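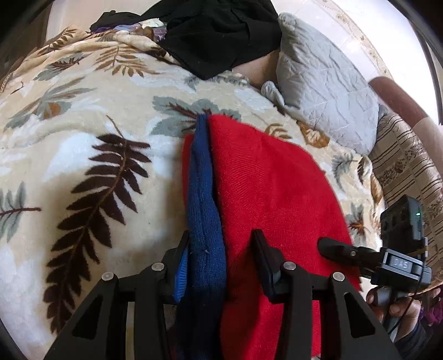
Household Chores Study: Spring Progress Report to the Gavalas Fund

Dear friends at Gavalas,

Thank you again for your patience over the winter, and for the kind note you sent after our last report. We have had a busy few months at Baltavham and I am glad to say there is a good deal to tell you, some of it cheerful and some of it a bit humbling.

You asked us a plain question when you first funded this work: can a machine put away the laundry yet? The short answer is still no – but it is a more interesting no than it was a year ago.

Where we are with knitwear

Most of our time since March has gone into soft things on soft surfaces. A red knit lying flat on a plush blanket, with a navy one folded into a long strip beside it, is the sort of job any of us would do while talking on the phone. For Toduline, our folding program, it is about as hard as chores get. The fingers have to press down far enough to catch the knit and leave the blanket where it is, and a fern-patterned blanket gives the program plenty of edges to be fooled by.

We have now recorded people doing this work with the hand-held gripper in 22 homes, on beds, sofas and one very crowded ironing board. On towels and pillowcases, Toduline finished 78 percent of its trials without help, and we were delighted with that. On knitwear it managed 59 percent, and I should say that "finished" here means picked up and moved to the right pile. Proper folding of sweaters is still well behind, and I would rather tell you so now than in the final report.

What went wrong

We lost eight working days to a worn finger pad that was letting thin fabric slip, and it took us far too long to suspect the pad instead of the program. We have since added a pad check to the morning routine. The trial at the Grarnuvstead laundry was also pushed back while they refitted their sorting room, though they have been very gracious about it and still want us.

What comes next

Over the summer we plan to go back to the homes that gave us the most trouble, mainly the ones with heavy blankets and dark clothes, and then start at Grarnuvstead in September. Spending is in line with the budget you approved, and we are not asking for any changes at this point.

If any of you would like to visit and try the gripper for yourselves, please do come. Mornings are best, and there is always coffee.

With warm thanks,
The Baltavham team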